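4.2 Fitted sheets and the loose edge

The second part of the study dealt with bed making in furnished rentals. We looked at white bedding only, as this is what the Flevitz and Warkico lodgings supply, and it is the kind that staff find hardest to sort by eye. On white cloth a hem, a seam and a simple crease look much alike at close range. Staff at both sites told us they find the edge of a sheet by feel and look at it afterward.

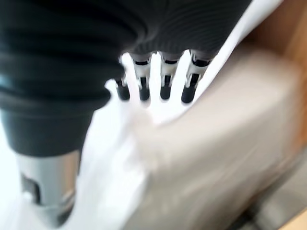 Figure 3. Bright white soft material at close range, running on a diagonal.

Hawi Zeleke, who ran the training at Warkico in March, divided the work into 2 stages. In the first, the cloth is opened out until one edge is free along its full length. In the second, the corners are seated and the side panels are drawn down. Most written guides deal with the second stage only. Our notes suggest that the first stage is where new staff lose the most time, above all when the sheet has come out of the laundry bag in a ball and has to be turned several times before a corner is found.

We recorded 494 bed changes across the two sites. A change was counted as complete when the fitted sheet was on all the corners and the pillow was back at the head end. Wrinkles on the top surface were noted but did not count against the change. The Feyisa checklist, which both sites had used before, asks for a flat top with no visible lines - a standard that few beds met at the first attempt.

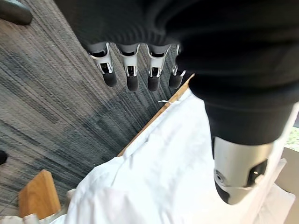 Crumpled cloth also hides its own size. Single and double sheets were stored on the same shelf at Flevitz, and a folded label was the only way to tell them apart. In 8 cases the wrong size was carried to the room and the mistake was noticed only when the second corner would not reach. After the shelf was divided, no further cases were recorded.

The foot end needed more handling than the head end at both sites. Staff tended to start at the head, so any spare cloth was pushed toward the foot and gathered there. It then had to be lifted and pulled down over the side. On beds with a solid base, such as the Pluneo model, the gap between mattress and base is narrow, and a flap of sheet was often left hanging until the last step.

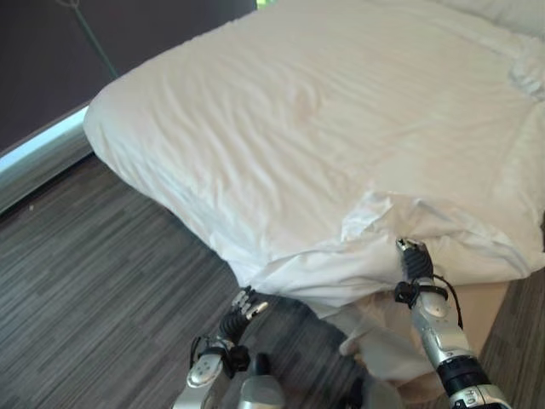
Figure 4. White fitted sheet with long, shallow wrinkles across the top, gathered cloth along the foot edge and a loose flap over the side. The beige side panel of the base shows to the right of the flap.

We return to the order of corners in Section 4.3.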